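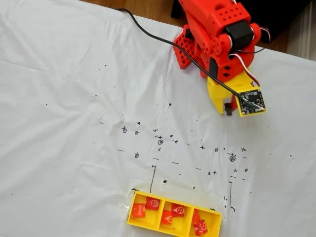
New house rules for small arms at the Kincaid workshop

Feb 14, 2018

So we finally have rules! After a winter of arguing over coffee, the small-arms group at Kincaid voted in a shared set of bench rules last night, and I said I'd write it up for the people who couldn't make it (the roads were awful, I know, you're forgiven).

If you're new to all this, the group is the bunch of us who build and run desktop robot arms, mostly printed ones, mostly picking up small things and putting them down somewhere else. We share benches, we share power supplies, and until last night we shared no habits whatsoever. I'd come in for my slot, find the arm set up the way the last person liked it, and spend half my evening working out what they'd done.

The one that got the most talk was the work surface rule. From now on, every arm runs over a sheet with its marks drawn on it. Crosses, circles, whatever you like, but the marks have to match a key kept in the bench notebook. Trilok Kanaujia has been pushing for this since September. He runs a pick-and-place job with little cubes and a three-part tray, and his argument was pretty simple: if the tray moves a finger's width between one session and the next, your results and my results have nothing to do with each other. I used to be in the "just eyeball it" camp. Then I tried to repeat my own run from a week before and couldn't, so I kept quiet during that part of the meeting and voted yes.

There was a side argument about whether hand-drawn marks are good enough or whether we should print a proper grid. Ngan-ling Chang wanted printed. She made a good case too, and she brought samples. But the print shop wants 154 dollars for the set, and a pen is a pen, so hand-drawn stays allowed as long as you measure from the same table corner every time and write down which corner. Stray marks get crossed off the key, or you change the sheet. Ngan-ling is going to try one printed grid on her own bench and tell us how it holds up.

Cables next. This took forever. The rule as passed says that any cable going to the gripper gets tied to the arm in at least two spots, with enough slack for the full reach, and you move the arm through its whole range by hand with the power off before your first run of the night. The first draft said "cables shall be routed so as to avoid interference," and Cheuk-hei Hung asked what any of us were supposed to do with that sentence. Good question. We sat there rewriting it for half an hour and I think the plain version is much better.

Cheuk-hei also got a line added about boards mounted on the gripper. If you've got a circuit board out there at the business end, it has to sit in some kind of holder, and the label has to stay readable. No bare boards hanging by their connectors. I have done this. I'm not proud of it. I've ordered the screws.

Speed was where things got a little warm. Wiremu Dunstan wanted one speed limit for everyone, and the folks with the bigger builds said a single number makes no sense when one arm weighs as much as a sandwich and another weighs as much as a dog. We ended up with this: slow speed for the first 27 moves of any new program, hand on the stop switch the whole time, and then you can go up if the person at the next bench agrees. Wiremu got his number in there after all (he picked it, don't ask me why 27, he said it was how many moves it took his last program to go wrong).

And the stop switch itself! Every bench has to have one that cuts power to the motors, placed where you can hit it without reaching over the arm. Two benches don't have one yet. The group is paying for those out of the 445 dollars left over from the fall sale, and they should be in by the end of the month. Until then, those two benches are for building and wiring only. I'm on one of them, so if you have a slot you aren't using, please, please write to me.

A couple of people asked whether we're following some official standard. Short answer, no. There are real safety standards for industrial robots, and if you work with big machines at your day job you should be following those and listening to whoever is in charge of them. Ours is a house list for light hobby arms. Ardalan Kiani, who chaired the meeting and kept us more or less on topic, was very clear that he doesn't want anybody taking our sheet of paper to their employer and waving it around. He'd like the words "house rules" at the top of every copy, so there they are in the headline.

What I like most is the logging part, and I didn't expect to. You write down the date, the arm, the gripper, what you picked up, where you put it, and how many tries you made. All of the tries. The bad ones go in too. We've had a habit of only talking about the good runs, me included, and then someone new shows up and thinks their build is broken when it misses. Trilok passed around his notebook from his last batch, 300 tries, with every miss written in and a guess at the reason next to it. Some of the guesses just say "no idea." I found that very cheering!

There's also a line about damaged parts. If an object you're picking up is bent, chipped or out of shape, you can still use it, but it gets its own line in the log and doesn't get mixed in with the good ones. Ngan-ling asked what counts as out of shape. We went around on that for a bit and landed on "if you'd notice it from your chair," which will do for now.

Things we didn't settle: whether guests can run an arm without a member sitting next to them (I say no, Wiremu says it depends on the guest), what to do about food on the benches, and whether the Plitemau group down the hall wants to sign on to the same list. They share our storage shelves and two of their members came along to listen. They seemed to like the cable rule and really did not like the logging rule. Ardalan is going to talk to them.

The vote was by show of hands and it wasn't close. The rules start with the first session in March, so you've got a little time to get your sheet marked up and your key written out. Pens are in the top drawer by the sink. Use the permanent ones, please, and put something under the sheet when you draw, as the last person to mark one up straight on the table spent a good long while scrubbing.

Paper copies are taped up by the door and there's a stack on the shelf next to the spare servos. If you think something in there is wrong or just badly worded, write it on the copy by the door and sign your name so we can come find you. We'll go through the notes in the spring and change what needs changing. Cheuk-hei has already written on it twice.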